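Bokudix Home Blood Pressure Monitor, Upper Arm

Sold by Ferraro Health Supply
Item status: in stock
Page last checked March 31, 2022

We carry two upper arm monitors, the Bokudix and the Jonora. The Bokudix is the cheaper one and outsells the other by a wide margin. We think the box promises too much, so read this page before you order.

What the box says
"Clinic results at home." We wouldn't put it that way. A cuff at home gives you a number, and the number depends a good deal on how you sat, what you drank and whether you had just climbed the stairs. A week of readings taken the same way is worth showing to your doctor. One reading after an argument on the phone isn't worth much.

"Detects irregular heartbeat." There is a small heart symbol that flashes when the pulse seems uneven. It also flashes if you talk or shift in your chair. It can't tell you what is wrong, or whether anything is. If it keeps coming up, call your doctor's office and leave the searching alone.

"Smart wellness coaching." This means the Pluvness app, a separate sign-up. It stores your readings and sends you tips, most of which are about drinking water. The monitor works fine without it, and we have yet to hear from a customer who missed it.

What you get
Monitor with large display
One standard cuff
Four AA batteries
Cloth pouch
Printed guide

No wall adapter. The picture on the maker's carton shows one — it is sold separately.

Memory
100 readings for one user. There is no second user setting, so couples who share a monitor will have their numbers mixed together. The Jonora keeps two people apart, and for a shared household we'd spend the extra money.

Cuff size
This matters more than anything on the carton. A cuff that is too small will usually read high. Measure around your bare upper arm, halfway between shoulder and elbow, and check it against the range printed on the cuff. The large cuff costs $11 when ordered with the monitor.

Taking a reading
Empty your bladder first. Skip coffee, exercise and smoking for 30 minutes. Sit with your back supported and both feet flat, arm resting at heart level, and stay quiet for five minutes. Put the cuff on bare skin. Take two readings a minute apart and write both down.

Do not change or stop any medicine on the strength of this device.

Returns
Unopened, 30 days. Opened cuffs can't come back. From April, faulty units go straight to us and no longer to the maker, who was slow.

Customer comments
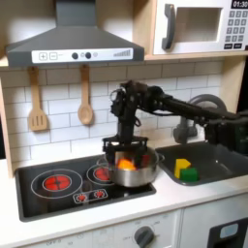

Assunta Sanna: I bought the Bokudix and it read higher than my doctor's every single time, until I ordered the large cuff. Now they're close. I do wish the cuff question came up before checkout, and I never got the app to save anything.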